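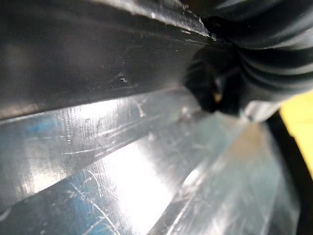
Pristbridge Place Names

A table of street, lane and field names from the parish of Pristbridge and the neighboring village of Finolham, typed up from printed maps and rent books. Version 4, Jan 13, 2025.

What is in it

The main file is names.csv. It has 434 rows, one per name. Of these, 316 are in Pristbridge and the rest are in Finolham. A second file, variants.csv, lists older spellings. A name can have several variants or none.

Columns in names.csv

id — a number that stays the same between versions. Numbers of deleted rows are not used again.
name — the spelling on the newest map that shows it.
kind — street, lane, field, bridge, well or other.
parish — P or F.
first_seen — the year of the oldest source that has the name. This is not the year the name was given.
source — a short code, explained in sources.txt.
note — free text, often blank.

Columns in variants.csv

id — matches the id in names.csv.
spelling — copied letter for letter, including odd capitals.
source — same codes as above.

Both files are UTF-8 with commas between fields. Fields that hold a comma are in double quotes. Blank means not known. Some spreadsheet programs turn field names such as "March 4 Acre" into dates on opening, so import the name column as text.
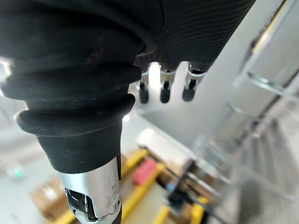 Spelling

Apostrophes are kept where the source prints them. Millers Lane and Miller's Lane therefore appear as a name and a variant, with the same id. "St." and "Saint" are treated the same way. Hyphens at the end of a printed line were dropped unless another source shows the hyphen in the middle of a line.

Known gaps

The east side of Finolham is thin. The rent books for that part have water stains and 81 entries could not be read well enough to include. They are listed by page in unread.txt in case someone has a better copy.

Hunden is a farm on the parish line and both villages claim it. It is entered under P, with a note. Vídalín Row is spelled without accents on every map, but the street sign has them, so the name column follows the sign and the plain form is in variants.csv. It is the only row where a sign was used as the source.

Changes since version 3

Fixed parish codes for the fields north of the mill
Split "well" out of "other"
Removed double rows for Church Lane
Added sources.txt

The next version is planned for May and should add map sheet numbers.

License

CC BY 4.0. Please cite as "Pristbridge Place Names, version 4." Corrections are welcome through the issues page — give the id and the source you are working from.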